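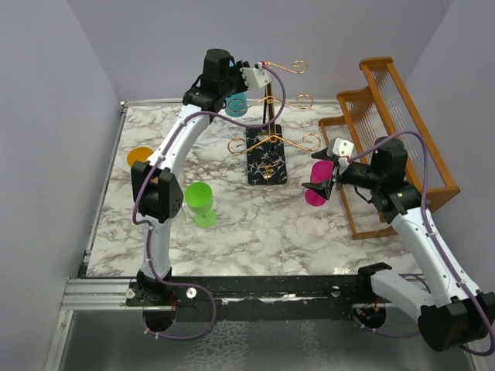
A morning at the Driscombe homewares fair

Nov 18, 2020

I caught the early bus to Driscombe for the trade morning. Entry was $12 and the hall was set out in two long rows, with 114 stalls on the printed map. Numbers were kept down this year, so there was room to stop and talk.

Glassware and kitchen storage took up most of the first row. Menero had a good range of tumblers in smoky colours, sold in boxes of 5, which is an odd number if you are setting a table for six. Their mug stands were heavier than the ones I stock now and didn't tip when loaded on one side. I ordered a carton of each.

Parska showed racks and drying boards. The finish was fine but the minimum order was too big for a small shop. Solheim had moved to the far end near the loading door, and it was cold down there. Their linen tea towels were the best thing I saw all day. Delivery is quoted for late November.

Coffee was from a van in the car park. Parking is free before nine. The bus back leaves from the other side of the road, beside the library.

Recent posts
Reordering candles before the holidays
What sold in our first winter
Cardboard or paper for wrapping glasses
Shop hours for November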